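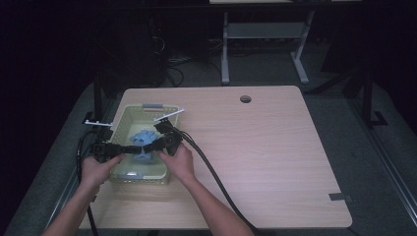
Most advice about laundry is about washing it. Very little of it covers what happens to clean clothes between the dryer and the drawer, and in my experience that is where a household's laundry goes wrong. My position is simple. The basket should be emptied on a table, the same day, and it should be a small basket.

For years we used one tall hamper for everything. It held three loads if you pushed, so three loads is what went into it. Clean shirts sat at the bottom under towels until somebody needed a shirt. Then the whole pile came out onto the bed, the shirt was found, and the rest went back in worse shape than before. I ironed a lot in those years.

When we moved to Lulton the hamper did not fit through the laundry closet door. I bought 2 plastic baskets with open sides from the hardware store on Misby Road and meant to replace them later. That was in August, three years ago, and I have no plans to replace them now.

A small basket fills up fast. People count that as a fault. I think it is the best thing about it, since a full basket has to be dealt with and a half-empty hamper can be ignored until the weekend. Slotted sides help too. You can see what is in there without digging, and a slightly damp cloth gets some air.

The table matters as much as the basket. A bed is too low and too soft to fold on, and a couch is worse. A plain, flat top with nothing stored on it lets you set the basket to one side and fold on the other. If the table is already covered with mail, the laundry will stay where it is.

My neighbor Domingo Palma disagrees with all of this. He says folding is wasted effort for anything that doesn't show a crease, and he keeps his dish cloths and cleaning rags bunched up in a basket by the sink. On rags I have come around to his view. A rag can be crumpled. I still fold dish towels, because a folded stack takes up less of the drawer and I can tell when we are running low.

I timed myself for a while last winter. An ordinary load took me 24 minutes on the bed and 21 on the table. That is a small saving and I would not buy a table for it. My back was better, though, and the clothes went straight to the drawers afterward, which they seldom did from the bed.

Last updated 14th October
Contact | Copyright Tamano Home Pages | Back to top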